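Sorting small parts on a bench

Small blocks and loose pieces sort faster into open containers than into drawers. Two containers are enough for most jobs. Use different colors so the destination can be read at a glance, and keep walls low enough that a hand clears the rim.

Place both containers toward the back of the table and spread the unsorted pieces in front. Leave a gap between pieces. Parts that touch tend to get picked up in pairs.
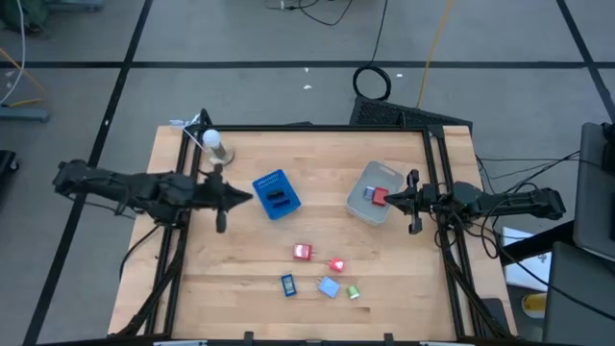
A slotted basket sheds dust and suits dry items. A solid bin holds anything that crumbs or leaks — wipe it out before changing contents. Containers may sit at an angle to each other if that shortens the reach.

Labels belong on the largest flat face. Press for 5 seconds and leave overnight before handling.

Bare wood should be wiped with a barely damp cloth and dried along the grain. Re-oil every 3 months in heavy use.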